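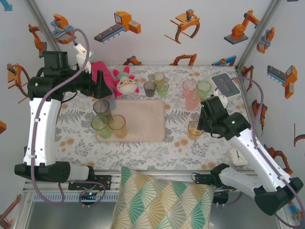
Week 9 notes: learning from demonstrations when there are two arms

Hi all, these are my cleaned-up notes from the 3/12/24 lecture, plus a few bits I skipped because we ran out of time (my fault, I talked too long about cameras again). Slides are on the course page. Tanvir Abeysekara is running the lab section and knows the code better than I do, so take the install questions to him.

Where we left off: plain behavior cloning. You record a person driving the robot, you save what the cameras saw and what the joints did, and you train a network to copy the person. Fine. The trouble is that small mistakes pile up. The arm drifts a little off the path, now it sees something it never saw in training, so it makes a bigger mistake, and off it goes.

The fix we spent most of the hour on is action chunking. The policy predicts a short run of future moves in one go, and you carry out some of them before asking again. In the Sustmont runs we used 13 steps per chunk. Fewer decisions means fewer chances to drift, and it also copes much better with the little pauses people make when they're thinking. A one-step policy loves to copy a pause and then sit there forever!

With two arms you have a choice to make. You can train one policy per arm, or one policy that puts out both arms' joints together. I used to be a fan of the first (smaller networks, easier to debug) and Mitali Weerakoon talked me out of it. If one arm is holding something still for the other, the two need to agree on timing, and separate policies only find out what the other is doing through the camera. The joint policy is what you'll use in lab.

Now the result I promised. We trained on 631 demonstrations of sorting cups onto a tray, all glassware, all on a patterned tablecloth. The joint policy finished 67 percent of its trials. I know that sounds low. Most of the failures were grasps where the gripper closed a touch too early – see-through cups are hard on the cameras, and a busy cloth behind them makes it worse. We also leave unrelated stuff on the table on purpose, so the policy can't learn that anything sticking up must be a cup.

One thing I got wrong in class: I said the chunks were averaged where they overlap. They weren't in these runs. Averaging is an option in the Talukder code, switched off by default, and you're welcome to turn it on and compare.

For next time, read the Dunix report up to the end of section 2 and bring one question. Lab write-ups go to Tanvir, and please put your chunk length in the file name.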